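Setting Up a Tabletop Arm Demo for an Open Day

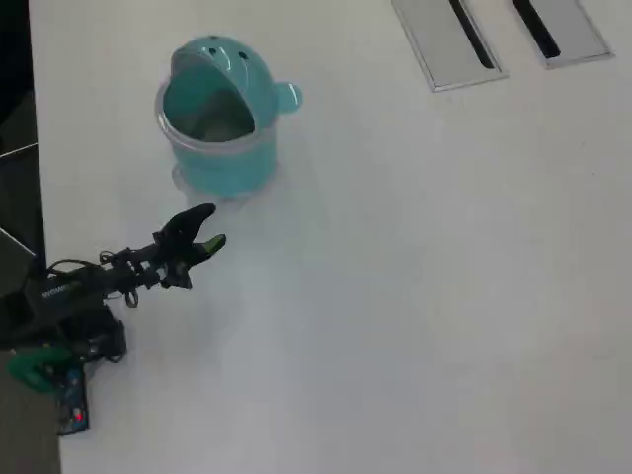

Gripper open beside the flip-lid cup, Dalville bench.

This page covers a small pick-and-place demonstration for visitors: one desktop arm, one object, one operator. It assumes the arm is already assembled and moves under manual control. Notes are from the September open day at the Dalville workshop, where we ran 187 cycles with two operators taking turns.

1. Choose the table

Use a plain, light-colored top. Dark arm parts show up well against white, and visitors standing at the back can follow the fingers. A glossy surface is acceptable, but check for glare from overhead lights at the height of a seated child. If the table has cable grommets, keep them outside the work area. A dropped part will find the slot.

2. Fix the base

Clamp the base at the table edge. Tighten by hand, run the arm to full reach in each direction, then tighten again. Clamps tend to settle in the first few minutes. Leave the controller board where you can see its LED from the operator's seat.

3. Dress the cables

Leave enough slack at the wrist for full rotation in both directions. Too little slack pulls the wrist off position at the end of travel. Too much catches on the object. Turn the wrist slowly through its range with power off and watch the loops the whole way.

4. Choose the object

Pick something light, bright and easy to recognize from a distance. We used a turquoise plastic cup with a hinged lid shaped like an animal's head. It has two problems worth knowing about. The body is see-through, so a depth camera may lose it; we ran without one. The open lid also shifts the weight to one side. Decide on lid open or lid closed and teach the positions for that state only.

5. Teach the approach

Set four positions: home, pre-grasp, grasp and lift. At pre-grasp the fingers should be fully open and clear of the cup. Move from pre-grasp to grasp at 10 percent speed. Other moves can run at 40 percent. Faster looks better to visitors but shakes the table.

Close the fingers in small steps until the cup no longer slips when nudged, then add one more step. Thin plastic flexes, so check the cup after the first ten lifts.

6. Rehearse

Run 32 cycles without touching anything. Log each miss and the position it happened at. If misses group at the grasp position, check the clamp before you reteach.

7. On the day

Mark the cup position with a small piece of tape. Keep visitors one full arm's reach back from the table. Brayan Llanos ran the controls in the morning and Rafia Rind after lunch; a change of operator every hour would have been better.

Power down between groups and let the servos cool. Support the arm with one hand before switching off, or it will drop.

Questions about the position file go to Rafia at the Dalville front desk.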